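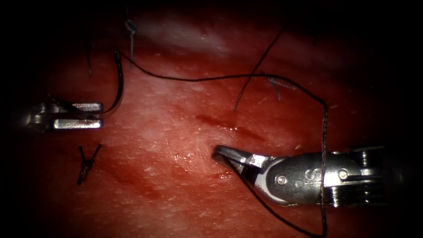 About Clusa

Clusa helps hospitals and teaching units plan and pay for surgical robots. We began at Noeline Grimshaw's kitchen table, after she had spent years in hospital purchasing watching good people sign for a machine and only later find out what the instruments would cost them. Today we look after 60 sites, and Noeline still reads every quote that comes through the door (usually twice, and with a pencil!).

A lot of our work comes down to small, curved and shiny things. Needle drivers, graspers, suture and practice tissue all need buying again and again, and they belong in the budget from the first year.

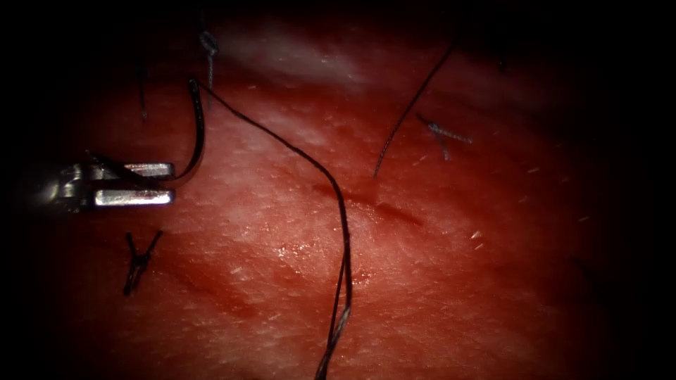 Who you'll talk to

Aishwarya Chowdary and Fiifi Arthur visit your unit, sit in on practice sessions and write the first plan with you. They like to start with stitching, as a pair of instruments passing a needle and thread gets through a good deal of training time.

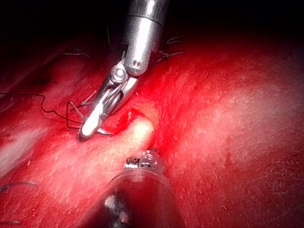

Els Smits handles service contracts and has read more small print than is probably good for anyone. Naveen Mittal keeps our price book, which now runs to 1234 lines and goes out free to every client each February.

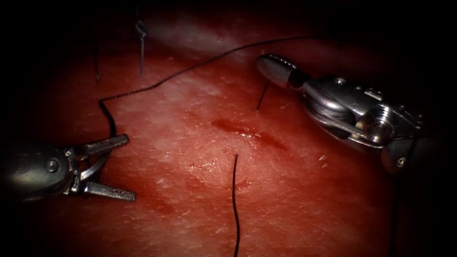

We take no commission from makers, and never have. You pay one fee, agreed before we start, and if your plans slip by a year (they often do) we'll rework the figures with you at no extra charge. Do ring us early, even if all you have so far is a rough idea and an empty room.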